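Notes for week three – where a computer keeps things

Last time we got as far as the processor asking for a number. This week is about where that number lives, and I think it's the loveliest part of the whole course! Memory comes in layers – small and quick near the processor, big and slow further out.
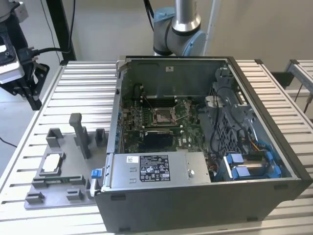

*Fig. 1. Open desktop case with an empty processor socket.*

Picture yourself cooking. Registers are your hands, cache is the worktop, main memory is the cupboard and the disk is the shop down the road. You can cook without a worktop, but you'll walk a lot.

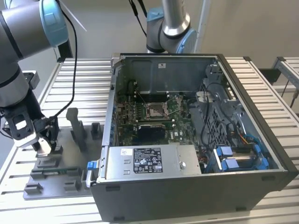
<small>Photo: Ngân Quan / Murby</small>

Programs tend to use the same things again soon, and things stored next door to them too. We call this *locality*. Try adding up a grid of 400 by 400 numbers by rows, then by columns, and time both.

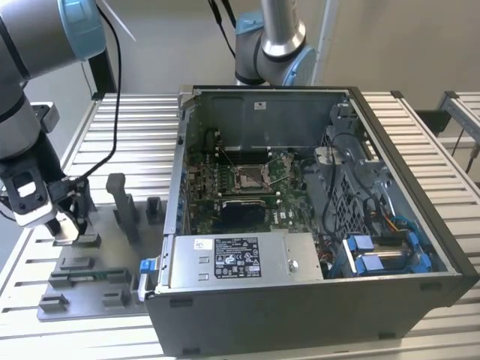
Gintarė Ots wrote after last year's session that the grid exercise only made sense once she had drawn the memory out as one long strip, so do please draw the strip first.

Now, what happens when the cache is full? Something has to go, and the usual choice is whatever was used longest ago.

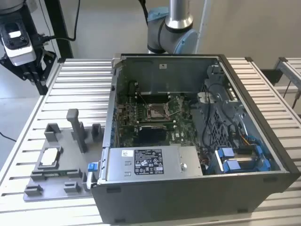 Guessing wrong costs time, never correctness – the value is still kept further out. Work through problem 14 before the next class, and bring your timings.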